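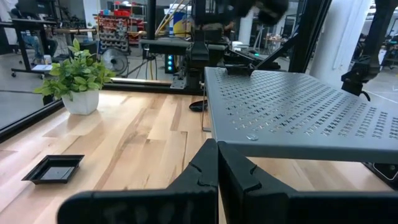 A mesa de madeira clara, com o tabuleirinho preto à esquerda.

Andava há meses à procura de um livro que me explicasse as sanções económicas sem me fazer adormecer na página doze, e em maio chegou-me às mãos o "Portas Fechadas", de Vasylyna Bilyk, na edição da Plana. Li-o em 7 noites (sim, contei, porque o meu filho apostou que eu desistia a meio!) e fiquei com vontade de falar dele a toda a gente.

O livro pega numa pergunta simples: o que acontece a um país quando os outros deixam de lhe comprar e de lhe vender? A autora passou anos a acompanhar negociações diplomáticas e nota-se, porque sabe contar uma reunião aborrecidíssima de maneira a que queiramos saber quem se levantou primeiro da mesa. O capítulo sobre os petroleiros que mudam de bandeira a meio do caminho é uma maravilha. Li-o duas vezes e ainda fui chatear a minha irmã ao telefone com aquilo.

Gostei menos da parte jurídica. São quase 4000 palavras seguidas sobre a redação de resoluções, com notas de rodapé minúsculas, e eu, que uso óculos de ler desde os quarenta, penei um bocado. Quem estuda relações internacionais vai adorar, imagino. Eu saltei duas páginas e não senti a falta.

O meu capítulo preferido é o das entrevistas. Há uma com Declan Hanrahan, antigo negociador, que conta como se discutiu uma vírgula até às três da manhã, e outra com Hina Naqvi, que importava medicamentos e viu os bancos recusarem-lhe os pagamentos, apesar de os medicamentos estarem isentos no papel. Esta última deixou-me a pensar vários dias. A Vasylyna não puxa pela lágrima, limita-se a pôr os recibos e as datas umas atrás das outras, e chega perfeitamente.

Quanto à posição política, ela tem a dela e não a esconde: acha que as sanções largas falham quase sempre e que as dirigidas a pessoas funcionam às vezes. Concordo com metade. Mas dá espaço a quem pensa o contrário (o Tomás Egan tem um posfácio bastante azedo, e ainda bem que o deixaram lá).

Sobre o objeto em si: capa mole, papel bom, 24 mapas a preto e branco. Os mapas precisavam de mais contraste, que no do Mar Negro custa perceber onde acaba a água. A lombada aguentou a praia e a mochila. O índice remissivo é ótimo, daqueles em que se encontra mesmo o que se procura.

Dou-lhe quatro estrelas em cinco. Se já leram, digam-me nos comentários o que acharam do posfácio, que cá em casa ainda se discute!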